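Wonum Judine gooseneck desk lamp, blue
Equipment loan no. 1627

We love this little lamp, and we think you will too. The Judine is a small gooseneck lamp in the classic style, with a bell-shaped blue shade, a round blue base and a thin black neck that bends pretty much wherever you want it. Point it down and you get a bright round pool of light right where your hands are, and the rest of the table stays calm. It's great for sewing, sketching, model painting, sorting stamps – anything small and fiddly!

The neck is the best part. You can curl it low over the page for reading, or bring it up and over so the light falls next to the base and not in your eyes. It holds its shape well even when you give it a proper S-bend. Use two hands when you adjust it, one on the base and one on the neck close to the shade. Please don't twist the shade around and around, as the wire runs inside.

The switch sits on top of the base, so you can find it without feeling along the cord. One press on, one press off. There is no dimmer. If the light is too strong, tilt the shade away a little or bounce it off a sheet of white card (this works really well for photographing small objects, by the way).

Details
Maker: Wonum
Model: Judine
Color: blue shade and base, black neck and cord
Weight: 580 g
Cord length: 164 cm
Bulb: LED, cool white, fitted
Loan period: one month, can be renewed

The cord is long enough for most desks, but bring your own extension if you plan to work in the middle of the Chaiyaporn Room – the outlets are all along the walls. Run the cord toward the side of the table where no one is sitting.

Wipe the lamp with a dry cloth before you bring it back. The glossy paint shows every fingerprint, and glass cleaner leaves streaks on it. If the bulb goes, tell us and we'll change it. Other bulbs may run too hot for the shade.

"I borrowed it for one quilt and ended up keeping it for three," says Apinya Chuensuk, who has renewed hers since September. There is usually a short waiting list in the darker months, so put your name down early.

To reserve, write the loan number on the sheet by the counter or ask Ita Lenihan in Room 232.

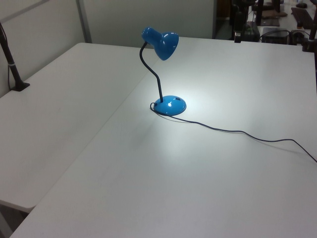 Prirnelo Craft Center | Equipment Loan Team

The counter is open until 6 p.m. Returns go on the low shelf inside the door, with the cord loosely coiled and the loan tag still on.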